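Sunday at the Sembiring vinegar works

So I finally got to the Sembiring open day! I've been meaning to go for years, and every year I've remembered the week after, when somebody at work turns up with a bag of little bottles and a smug look. This time I put it in my phone with two alarms, and on Sunday morning I was on the early train to Jostden with a cheese sandwich and a waterproof I didn't need.

If you don't know Jostden, it's a small place with one long street, a river at the bottom of it and a station that's further out than the map makes it look. The works are down by the river. You can smell them from the bridge, and I mean that kindly – it's the smell of a chip shop crossed with a cider barn, and by the time I'd got to the gate I was starving and had already eaten the sandwich.

Entry was £6, cash or card, and for that you got a paper wristband, a hairnet, and a place on one of the tours. Tours went off through the day in groups of 30, which sounds like a lot and is a lot when you're all trying to get down a metal staircase. I'd booked the eleven o'clock. My friend Tsung-han Tang was supposed to be on it with me but he'd missed his connection, so he ended up on the one after and we compared notes later over a bun.

Our guide was Chin-lung Ng, who runs the brewing side. He's a soft talker and there's a fan going in every room, so stick close to the front if you get him. It's worth it. I've been on tours where the guide has plainly learned a script, and with him you could ask anything and he'd stop and think and then tell you a bit more than you were after.

We began in the malt store, which is a long low shed full of sacks. I hadn't really thought of malt vinegar as being beer that's been allowed to go wrong on purpose, but there you are. They mash the barley, they ferment it into a rough sort of ale with no hops, and then they hand it over to the bacteria. Chin-lung passed round a jar of the ale at the halfway stage and one brave man asked if he could drink it. He could. He said it tasted like a wet biscuit.

Next door is the fermenting room, and then you go through a heavy rubber curtain into what they call the acid house (the sign on the door says Acetification, but everyone who works there says acid house). This was my favourite part of the whole day. There are big wooden vats in rows, each of them holding 2000 litres, with ladders up the side and chalk marks on the staves. Inside each one there's a sort of false floor with birch twigs piled on top of it, and the ale gets sprinkled over the twigs again and again and trickles down through them. The bacteria live on the twigs. It takes weeks. The modern way takes a day or two in a steel tank with air blown through, and most of the vinegar in most of the shops is made like that, but Sembiring keep the twig vats going for their dark malt and say the flavour's rounder.

I can't swear I could tell the difference blind. I'd like to think so.

It's warm in there, and your eyes prickle. Two children in our group had to go and stand by the door with their dad, and one lady with asthma was taken round the outside by another member of staff and met us on the far side. They do warn you about this when you book, in quite small letters, and I think they could make the letters bigger.

Somebody asked how often the twigs get changed. Some of those vats haven't been emptied since before Chin-lung started, and he's been there a good long while. When a vat is working well, you leave it alone. He told us about a cold winter when the heating failed over a weekend and they went round with blankets and hot water bottles to keep the bacteria going. They lost one vat and saved the rest, and he still sounded cross about the one.

From there it's across the yard to the bottling hall, which is the loud bit. The line is made by Ziltix and it fills 700 bottles an hour when it's behaving, which Chin-lung said is slow by the standards of the big firms and plenty for them. It wasn't running for our tour (Sunday, fair enough) but they switched on the capper for a minute so that we could hear it, and everyone jumped. I got talking to a retired lorry driver who used to deliver glass there, back when the bottles came in straw, and he knew which bay door used to stick. It still does, he tried it.

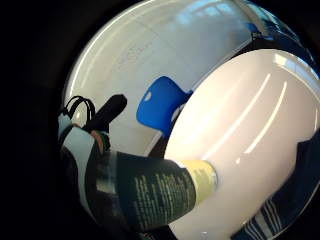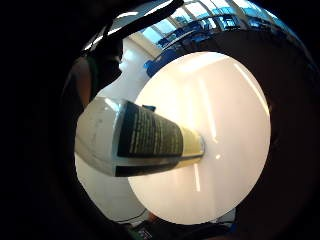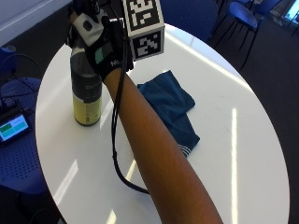 The talk about labels was better than I expected. Sembiring have changed theirs only a handful of times, and they've got all the old ones in a drawer, right back to one with a heron on it that I'd happily have on my wall. The heron went because customers thought it was fish sauce. They brought it back on a special run one Christmas, and had the same letters all over again! I asked if they sold prints of it and they don't, which seems to me a missed chance, so if anybody from the works is reading, please put me down for one.

Then there was the tasting, and I have opinions. You're given a tray of small paper cups and a plate of cucumber, bread and boiled potato to go with them, and you work from the light ones to the dark ones. The distilled malt was just what you'd think, sharp and clean and mainly for pickling onions. The cider vinegar was lovely on the cucumber. The twig-vat dark malt was the one I'd come for, and it was great – a bit treacly, with a kick that arrives late, and on a warm potato with salt I could've eaten the whole plateful and the plate of the woman next to me.

The one that surprised me was the Tratine, which is their new sweet vinegar with plum in it. I'd seen it in the farm shop at home and walked straight past, because the word sounds like something you'd put on a cough. It's thick and dark red and you can have it with fizzy water. I bought two bottles. Tsung-han couldn't stand it and says it tastes of old jam, so you'll need to make your own minds up.

A few grumbles, to be fair to anyone planning a trip. There were only two toilets for the public and the queue was a proper queue. The café ran out of hot food not long after one, and after that it was buns and crisps, though they were very good buns. The signs from the station take you along the main road with no pavement for a stretch, and it's much nicer to go down the steps by the church and along the river, even though it's a little longer. And the shop was so packed after each tour let out that I gave up, went for a walk, and came back when the next lot were in the acid house. Do that. I had the place nearly to myself and the girl on the till had time to talk me out of buying a gallon of pickling vinegar I'd have had to carry to the train.

On my walk I had a look at the old wharf, where the barley used to come in by barge. There's nothing much there now apart from an iron ring and some ducks, but there's a bench and it's out of the wind. Tsung-han found me there at half past two and we sat and argued about birch twigs. He'd asked Chin-lung whether any old twig would do, and got a long answer: beech shavings work too, oak makes it bitter, and somebody once tried vine cuttings, which rotted. I was annoyed I hadn't thought to ask.

We went back in for the pickling demonstration at three, which was in the canteen and a bit of a squash. A very brisk woman did red cabbage, beetroot and a jar of eggs in the time it takes me to find my glasses. What I learned: salt the cabbage overnight, rinse it much more than you'd think, and let the vinegar go completely cold before it goes on or your cabbage will be limp. I've been pouring it on hot all my life. My mum poured it on hot too. We've had forty-odd Christmases' worth of limp cabbage between us and thought that was how it came.

Getting home was easy enough. There's a train back just after four and another an hour later, and the earlier one was full of people with clinking bags, all smelling slightly of chips. One of my bottles leaked, only a little, and my waterproof now smells like the bridge at Jostden. I've washed it twice.

They do the open day once a year and they also take group bookings in July, when the vats are at their warmest and, I'm told, at their strongest. I'm going to try to get a few of us together for one of those. If you fancy it, leave a comment underneath and tell me whether you'd want the eleven o'clock or the afternoon. I've got cabbage salting in the kitchen as I write this and I'm off to rinse it.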